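4. Mounting the Lisex paper holder and changing the roll

Read this section to the end before you drill. The holder is made for a flat and solid wall. If your wall is plasterboard, use the plugs from bag B and not the ones from bag A.

4.1 Choosing the place

The holder can go on the side wall or on the wall behind the toilet. On the side wall it is easier to reach when sitting. On the back wall it leaves the side free, and this is often the better choice in a narrow room or in a washroom where several fixtures stand close together.

1. Hold the holder on the wall and try if a full roll turns freely on the bar.
2. Check that the lid of the toilet can open fully without touching the bar or the paper.
3. Keep 40 mm free between the end of the bar and any side wall, otherwise the roll cannot be pushed on.
4. Mark the two holes with a pencil. Use a spirit level – a shelf which is not level is seen immediately, and a telephone will slide from it.

Caution: Water pipes often run in the wall behind the tank. Check with a pipe detector before drilling.

4.2 Fixing the wall plate

1. Drill the two holes with a 5 mm bit, 40 mm deep.
2. Blow or vacuum the dust out of the holes and push in the plugs.
3. Screw the wall plate on with the two long screws. Tighten them by hand.
4. Hang the holder on the plate from above and press down until it clicks.
5. Tighten the small screw on the underside with the 4 mm key. Keep the key, you need it again if you take the holder down.

Note: If the holder moves sideways after step 5, the wall plate is mounted upside down. The word Lisex on the plate must be readable.

4.3 Changing the roll

The bar is open at one end, so you do not have to take anything apart.

1. Pull the empty tube to the open end of the bar and take it off.
2. Take the new roll in the other hand and remove the loose first sheet if it is glued.
3. Bring the roll to the open end, with the paper hanging to the front.
4. Push it on until it stops. Do not press down on the bar.
5. Turn the roll once by hand. It should run without rubbing on the wall.

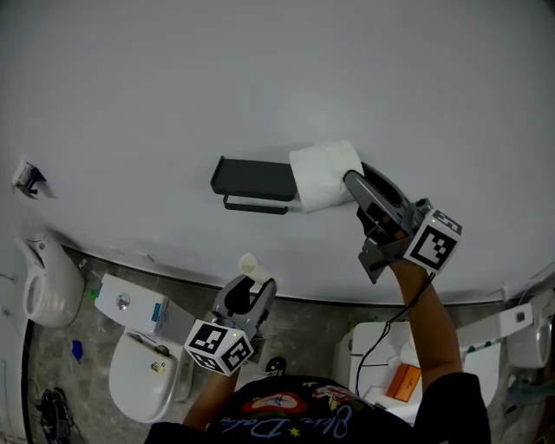
Fig. 4 – Cardboard tube on the left, roll of paper on the right, wall holder with shelf between them.

Put the tube with the waste paper. Please do not flush it, also when the package of the paper says that it is allowed. In old buildings the drain is often too narrow.

4.4 The shelf

The flat top is meant for small things, for example a telephone or a pack of wipes. The maximum load is 2,000 g. Do not lean on the shelf when standing up, and do not use it as a grab handle.

4.5 Cleaning

Wipe the metal with a damp cloth and dry it afterwards. Do not use chlorine, scouring cream or descaler on the dark finish – they leave light spots which cannot be removed. If you clean the toilet with a descaler, cover the holder first.

Check the small screw when you clean. In washrooms with many users it can become loose.

Spare wall plates and screws are sold by Dehghan under the name Lisex Set B.

Text of this section last changed: April 17, 2024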